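《Ceridar》停在第9集：一部没有结局的剧，和一群还在改字幕的人

先说清楚，这篇不是剧评。剧评网上够多了，骂的夸的都有。我想写的是它停掉以后的事。

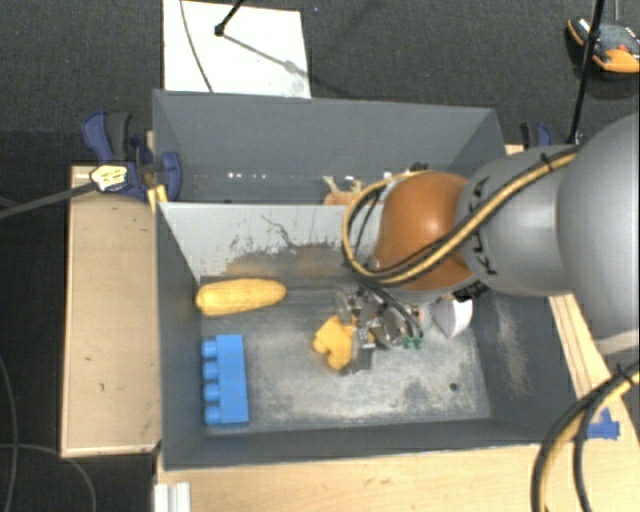 停掉那天是1月2日。大家都还在放假，Zolow在自己的帮助页面底下更新了一行字，说《Ceridar》“本季内容已完整上线”。就这一行。没有公告，没有海报，主创也没发长文。看懂的人不多，等看懂了，论坛已经吵到第三页。

本季内容已完整上线。可本季明明没完。第9集结尾，女主角推开灯塔的门，门里有人叫她小时候的名字，黑屏，片尾曲。谁都以为下礼拜会告诉我们门里是谁。

没有下礼拜了。

没看过的读者补两句。《Ceridar》是艘渡轮的名字，跑在一个叫Pavurura的虚构岛群之间。每集40分钟，一集一桩案子，船上的事务长兼职破案。听着很土对吧，我第一次听也觉得土。老派的单元剧，凶手多半是前十分钟里倒过茶的那个人。但底下压着一条长线：二十多年前沉掉的另一艘船，乘客名单对不上。每集漏一点点。有时候是一个姓，有时候是一张改过的船票，有一集漏的居然是一道菜，要到后面两集才明白那道菜意味着什么。

写这个本子的人是Juwita Subramaniam。

我跟她通了两次电话，第一次她在菜市场，背景里一直有人剁骨头。她讲话快，我记笔记也快，两个人都快，回来一看笔记有一半认不出。下面引的是认得出的那一半。

“我最早想的是64集。”她说。

64集。我让她再说一遍。

“64。我知道。谁都跟我说不可能。可是我小时候看的剧就是那么长的呀，吃晚饭看，看到凉了都不知道。你现在叫我八集讲一个人的一辈子，我讲不来，我只会讲她怎么过日子，日子就是很长的。”

她写了全部六十四集的大纲，手写，后来叫侄女帮忙打出来，总共1014页。第一家看稿子的公司退了，退稿信很客气。第二家要她把岛改成城市，把渡轮改成出租车。她在电话里讲到这里笑得很大声，剁骨头的都停了一下。

第三家是Horobets，一家做广告片起家的小公司，没拍过剧。他们说好，岛就岛，船就船，但是先拍一季，看看。

看看。后来这两个字她跟我重复了好多次。

拍摄的事我尽量讲短，因为版面不够，编辑已经催了两轮。船是租的，真船，白天要跑航线，剧组只能晚上用。所以你会发现《Ceridar》几乎全是夜戏。影评人分析过这个，说夜色象征记忆什么的。Juwita说白天船要载人家去上班。

夜里拍就有夜里的毛病。发动机声音大，收音收不干净，很多对白是回来后期补的，第4集有一段母女吵架，补录的时候演妈妈的演员感冒了，嗓子哑，结果效果特别好，后来大家都以为是设计。还有浪。有一场审问戏，桌上的杯子自己滑走了，演员伸手按住，台词没断。剪进去了。那是全剧被截图最多的一个镜头，我自己手机里也有。

说到剪。剪辑是Zahira Pasaribu，她的部分我觉得比编剧那部分还要紧，偏偏没什么人写过。

她见我是在她家里，一楼，窗外就是停车棚。她给我看了第9集的时间线，花花绿绿一长条。她说平台给的版本比她交的版本短。我问短多少，她不肯讲具体的，合同在那里。只说短的那部分里有一个答案。

“门里的人，你剪出来了？”

“我剪出来了。”

“是谁？”

她去倒水了。

我后来又绕着弯问了她三遍，一遍都没成。她人很和气的，就是不说。我尊重，但是难受，回去的路上把前八集的嫌疑人又在脑子里过了一轮，坐过了一站。

好，回到停掉这件事。一部剧怎么算“停掉”？这个问题我以前觉得简单，收视不好，砍，完了。写这篇稿子才发现麻烦得很。

以前看电视，砍剧是有声音的。报纸登节目表，礼拜几晚上那个格子，换成别的了，你打开电视看见一个唱歌节目，你就知道了。会生气，会写信，有人真的写信。现在没有格子。剧一直在那里，封面还在首页挂着，点进去还是能看，右上角甚至还写着“热播”。它不会消失，它只是不再往下长。观众就耗着。一个月，三个月，心里那个问题从“什么时候更新”变成“还更不更新”，再变成“我当时在看什么来着”。

于是有了那些网站，你一定搜到过。某某剧第二季什么时候播，某某剧取消了吗，倒计时，播出日期，一页一页的，打开全是广告。我搜《Ceridar》第二季，前面好几条点进去，全都在用很肯定的语气说不知道。“目前尚无官方消息，但粉丝们可以期待。”期待什么呢。有一个页面还放了倒数的钟，数字真的在走，我盯着看了半天，不知道它在数什么。

还有一个页面把剧情简介写错了，说《Ceridar》是太空船。下面有人留言问在哪颗行星。

我不想光嘲笑这些网站。有需求才有它们。一个人半夜把第9集看完，黑屏，心里空一块，他总要找个地方问。平台那里没有可以问的地方。客服我试过，聊了很久，对方发来一个链接，点开就是那行“本季内容已完整上线”。

Zolow那边我也发了采访提纲，从11月发到现在，换了两个邮箱。收到一封回信，感谢我对他们内容的喜爱。就不评价了。

那么观众去哪里了？

一部分散了。正常。剧多得看不完，谁有空替一艘船守灵。

另一部分在改字幕。这个要多讲几句。

《Ceridar》上线时的中文字幕做得很赶，看得出来。船上的行话翻得乱七八糟，“系缆”有三种译法，事务长一会儿是事务长一会儿是经理，第2集有一处干脆变成了“财务”。最要命的是人名。那条长线全靠名单，名单上的姓差一个字，整个推理就塌了，而字幕里同一个人前后用了不同的字。所以中文观众里有相当一批人，到第6集完全跟不上，以为自己漏看了。没漏看，是字幕把线索弄丢了。

有人就开始整理勘误。起头的是一个在港务公司上过班的网友，先贴了一张行话对照，很短。后面的人往上加。加到后来变成一个很大的表格，按集分，按时间点分，每条后面写原译、改译、理由。理由那一栏经常吵起来，吵得比剧还好看。为了一句“你还欠我一个晚上”里的“晚上”到底该译成晚上还是班次，来来回回吵了整整一个冬天。主张班次的那派认为，这句是说妈妈当年替人顶过班，所以她才不在那艘沉船上。主张晚上的那派说你们想太多，人家就是在讲感情。

我把这句拿去问Juwita。

她想了一会，说：“两个都有啊。原来那个词就是两个都有。”

我把她的话贴回去，本以为能平息，结果又吵了一轮，吵的是中文里有没有一个词两个意思都占。有人提议“一夜”，有人提议“一更”，提“一更”的那位被说太武侠。现在表格里这一格是空的，备注写着待定。

我挺喜欢这个待定的。

表格做到后来，超出字幕了。有人把每集出现的乘客都录进去，哪一集上船，哪一集下船，坐哪个舱，拎什么行李。因为那1014页大纲没公开，大家只能从拍出来的九集里倒推。倒推出来的东西五花八门。有人论证灯塔里是失踪的大副，理由是第3集墙上的挂钟慢了。有人论证是女主角自己，理由很长，我看了两遍没看懂。还有人坚持认为是第1集那个卖橘子的老太太，因为全剧只有她从来不买回程票。

卖橘子这一派人最少，但是最顽固，他们的头像统统是橘子。

Zahira看过这些贴子。她承认的。我问她有没有人猜对，她又要去倒水，我说你杯子还是满的。她就笑，说：“有人猜对了一半。”

这句话我犹豫过能不能写。她同意了，我才写的。各派不要来问我是哪一半，我真不知道。

讲讲钱吧，不讲钱说不过去。

续不续一季，观众以为看的是有多少人看。Horobets的人（不愿具名，行内都这样）跟我解释，说人数他们自己都拿不到完整的，平台给的是一份摘要，里头最重的一项是看完率，从第1集点开的人，有多少走到了最后一集。单元剧在这一项上天生吃亏。因为单元剧本来就是可以漏看的，今天看一集，下个月看一集，跳着看，倒着看，做饭的时候听个响。这是它的好处。好多人对《Ceridar》的看法就是这样，睡前来一集，凶手抓到了，睡觉。人家很满意，人家只是没在规定的时间里看完。

在表里，这叫流失。

我妈就是流失的那种。她现在看到第5集，觉得特别好，问我后面还有多少，我说还有四集。她说那省着点看。她不知道没结局，我没敢讲。

那长线呢，长线不是能留人吗？也能，可是前面讲了，字幕把长线弄丢了一截。丢线索的那几集刚好在中段。我没有数据，没法说两件事之间有没有关系，我就把它们放在一起，各位自己看。

再说回那种老式的长剧。Juwita讲她小时候那段，我后来一直在想。我们家那时候也有，晚饭，电视开着，剧里的人也在吃晚饭。几十集里头可能有十几集什么都没发生，一个角色去看病，另一个陪着，排队，聊天，回来。放到今天肯定要剪掉。但是等那个角色后来死了，全家人筷子都停了，我爸出去抽了根烟，就是因为前面陪他排过那个队。这种东西你没办法压缩。八集的剧我也爱看，好的很好，干净利落，看完就知道它想说什么。只是我很少再想起里面的人住在哪里，中午吃的什么。

《Ceridar》只拍了九集，我却知道事务长中午吃什么。罐头鱼，拌饭，加一点点酸柑。第7集里她把这顿饭分了一半给嫌疑人，没说为什么，镜头也没推近。Zahira说这场在审片时被要求拿掉，因为对案情没有帮助，她挪了一下位置，说是过场，混过去了。

还有一场没混过去。讲的是船员轮流给生病的猫喂药。她提起来还在气，说拍了两个夜里，那只猫演得比谁都好。

现在各人在做什么，简单交代。Horobets回去拍广告了，听说接了一个酱油的。船还在跑航线，船舷上剧组刷的“CERIDAR”几个字母没有擦干净，有粉丝专门去坐，在论坛上报班次。演事务长的演员在巡演话剧，散场时总有人问她灯塔里是谁，她的回答每场不一样，有人在收集，已经收集了一长串，互相矛盾。

Zahira在剪一部讲水利的纪录片。她说素材里有很多闸门，开，关，开，关，她现在做梦都是闸门。

Juwita在写小说。准确点，在把大纲改成小说。她一开始说只是写给侄女看，第二次电话里口气变了，说有人来问过。能不能出，版权在谁手里，还要谈。合同里“衍生文字作品”那一条写得含糊，律师看了说可以往两边解释。又是两个都有。

我问她小说是不是从第10集写起，直接告诉大家门里是谁算了。

她很惊讶，好像我问了个怪问题。

“怎么能从第10集写起？从第一集写起啊，买票，上船。”

那写到门那里要多久？

她算了一下，我听见她在那头嘟囔，一本写几集，一年写几本。然后有人喊她，大概是锅里的东西好了，她说等一下，电话没挂，放在桌上。我等了一阵，听见碗碟的声音，有小孩子问今天有没有鱼。

她回来的时候已经忘了算到哪里，问我吃了没有。

（本刊更正：上期《深夜重播指南》一文将两档节目的播出时段写反了，特此说明。《Ceridar》字幕勘误表由网友自行维护，“晚上／班次”一条截至发稿仍为待定。）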